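The Slatted Riser Earns Its Spot

Mugs pile up. They fill the shelf, then the counter, and a cabinet only helps if it has room. A low slatted riser is an old fix: it lifts a few mugs up and leaves the space beneath open. 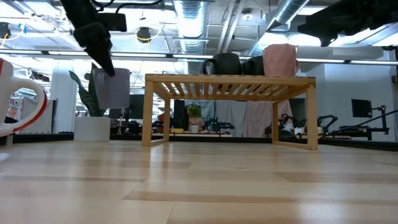 The slats matter more than the height. Air gets under a rinsed mug, and drips fall through - put a folded towel below to catch them.

Two or three mugs in a row is plenty for a small stand. Leave a gap so the handles don't knock.

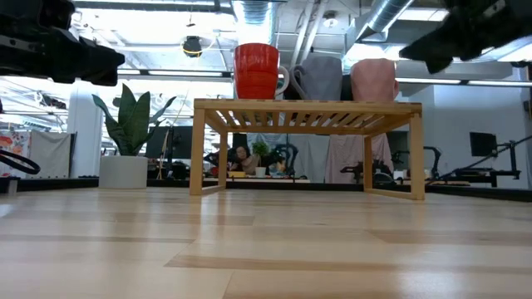

Words: Bảo Kiều
20/11/2023

Toàn Cao, who runs the housewares shop Kokemach, has sold risers since March. He tells buyers to measure their tallest mug first and to wipe the wood with a dry cloth. His own mugs don't match, and the oldest dates from 1973. Dark ones, bright ones, a red one - he says a plain wood stand suits them all. 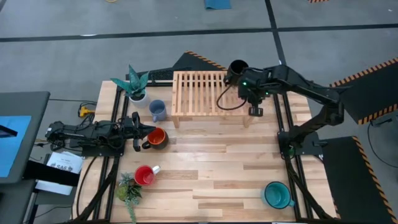 Where to Put It

Keep it near the kettle, with the handles facing out.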